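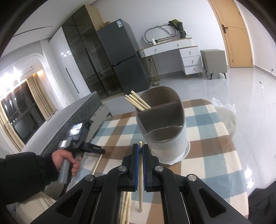
According to one reader, who wrote to the magazine after the first part of this series, a gripper that can be trusted with a thin stick can be trusted with most things in a kitchen drawer, and the price of the arm behind it matters a good deal less. The comparison carried out at Penthorpe was designed in part to test that claim.

The programme set 2 hand-held grippers against each other before either design was fitted to an arm. The Kistenel jaw is short and stiff, and closes with very little travel in the trigger. The Tiludis jaw opens wider and gives slightly under load. Both were judged on the same work: taking a wooden dowel from a table, turning it upright and placing it in a utensil holder. Thin dowels are an awkward choice. They roll, they lie across one another, and they leave the operator little room for error when the jaws close.

Sessions were held in furnished rooms, and the programme was content to work on a patterned tablecloth. Plain bench surfaces flatter a camera, and the controller supplied by Fikre had already been tuned on them. Soft rubber pads, such as the blue ones on the gripper holding the upright dowel, were preferred by most operators for this kind of object.

In all, 786 attempts were recorded. Operators worked in blocks of 100, with a rest between blocks, and changed tools at the end of each one. The Kistenel jaw was quicker in the approach and suffered when a dowel lay flat against its neighbours. The Tiludis jaw was slower but needed fewer second tries, particularly among operators new to the equipment. Wrist fatigue was reported with both, and the handle angle is now under review.

Results from the camera were less settled. When two people worked at one table, sleeves and hands crossed the view often enough to affect the record, and 4 blocks were set aside for that reason. Penthorpe has since asked that operators agree a working order before each session begins.

On the reader's claim, the evidence is mixed – the jaw mattered, but so did the delay in the controller. Trials on a fixed arm are due to begin in October, with the same dowels and the same holder. The Tiludis jaw will be mounted first.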